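Kivo opens PC repair and reuse bench in Fokutthorpe

FOR IMMEDIATE RELEASE

Old desktops are getting a second go in Fokutthorpe. Kivo's new reuse bench opens Thursday, 9am, at the Dixit building, Unit 17. Drop-off at the side door, no booking needed.

Towers get opened up and stripped to the parts worth keeping: processor, memory, hard drive. Each part sorted, then tested before it goes back in a machine. First target is 100 working desktops for local schools and clubs by the end of June.

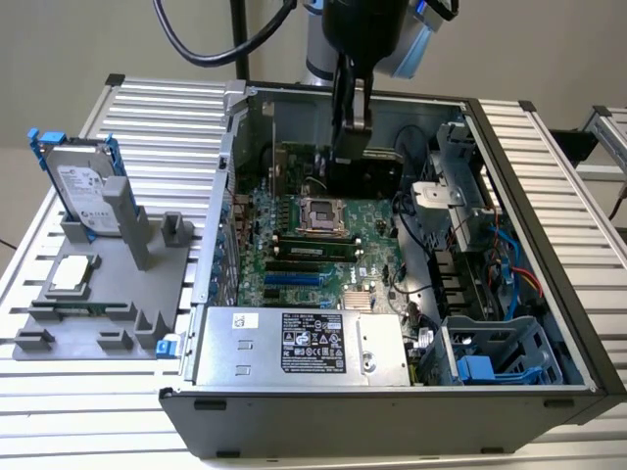 Hadiza Danladi said most office machines she sees get scrapped over one bad part, usually memory or a tired drive, and that a Dell with a sound board and power supply has years left in it. Drives will be wiped before reuse, she added, no exeptions.

Wanted now: desktop towers, any make, plus loose memory and SATA cables. No monitors or printers please, we havn't the shelf space.

Press visits Thursday from 11am. Contact Bjarke Bech, Kivo press desk, ext. 777.

ENDS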